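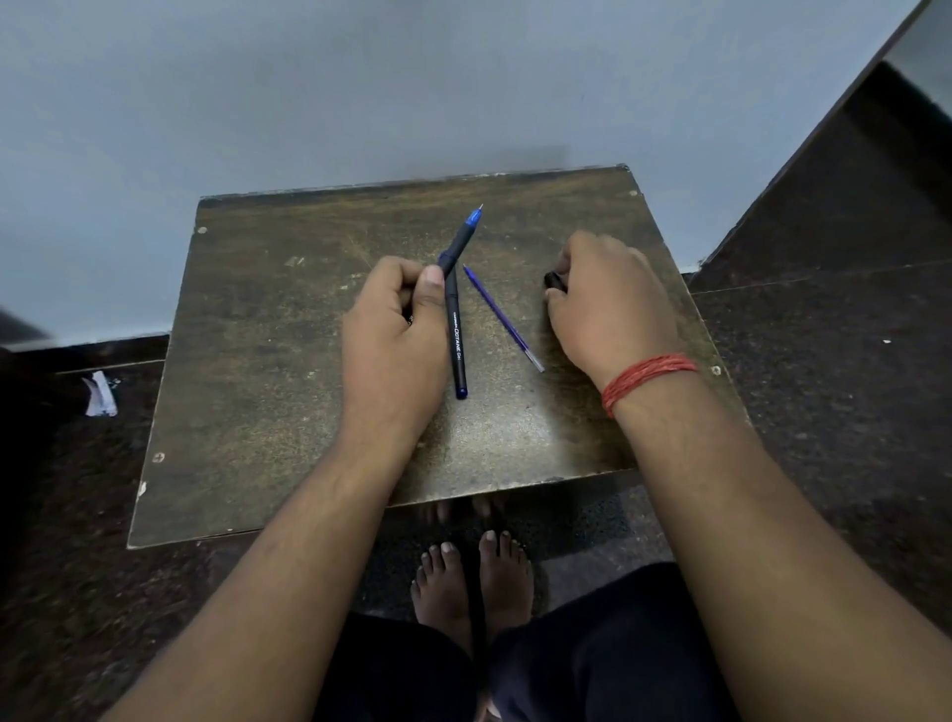

6 octobre 2018. Poste 3, démontage des stylos retournés. Depuis que la ligne Fleloden fait l'assemblage toute seule, le travail à la main qui reste c'est ça : ouvrir, sortir la recharge, trier. En mai on était encore tous sur l'assemblage. Le gel se démonte bien assis, planche basse devant soi, capuchon dans la main droite, corps du stylo dans la gauche, recharge posée entre les deux. Avec l'Octane bleu marine pareil, pas de geste spécial. La planche est bien râpée, bords écaillés, à changer si Sestham nous laisse un budget (demandé deux fois).

**Cadence.** Fleloden réglée à 1 000 pièces/h, on l'a redescendue à 80 % jeudi, trop de bourrages à l'entrée capuchons. À la main on est à 200 sur la matinée, environ. Comparer les deux n'a pas de sens mais c'est ce que fait le tableau de Rumulum, colonne « rendement poste ». Demander qu'on enlève la colonne, ou qu'on mette à côté le nb de rebuts machine qu'on rattrape nous.

**Ce qui change :**

- on ne choisit plus le rythme, les bacs arrivent quand la ligne crache ses défauts. Rien pendant 1 h puis trois bacs d'un coup
- moins mal aux pouces (plus de capuchons à clipser à la chaine), plus mal au dos
- on parle moins. Bruit du convoyeur
- les anciens reconnaissent une pointe tordue au toucher, le capteur non. Ça n'est écrit nulle part, à mettre dans la fiche avant les départs

**Essai tri auto** (proposition Dalgleish) : caméra + soufflette pour séparer les recharges. Sur leur lot de démo, de 1 000 pièces, ça passe. Sur nos retours à nous pas sûr, les recharges translucides le système les voit mal, surtout sur fond sombre. Refaire avec fond blanc mat. Et quelqu'un du poste présent a l'essai, la dernière fois on a appris le résultat par mail.

Question posée en réunion et restée sans réponse : si le tri passe en auto, qui fait quoi au poste 3 ? On nous a dit « supervision ». Supervision de quoi, avec quelle formation, quel coef. À reposer par écrit.

À faire lundi :

- [ ] bourrages : noter l'heure exacte, pas juste un baton
- [ ] tabourets, relancer
- [ ] fiche gestes, au moins la parti gel
- [ ] récupérer le fond blanc au magasin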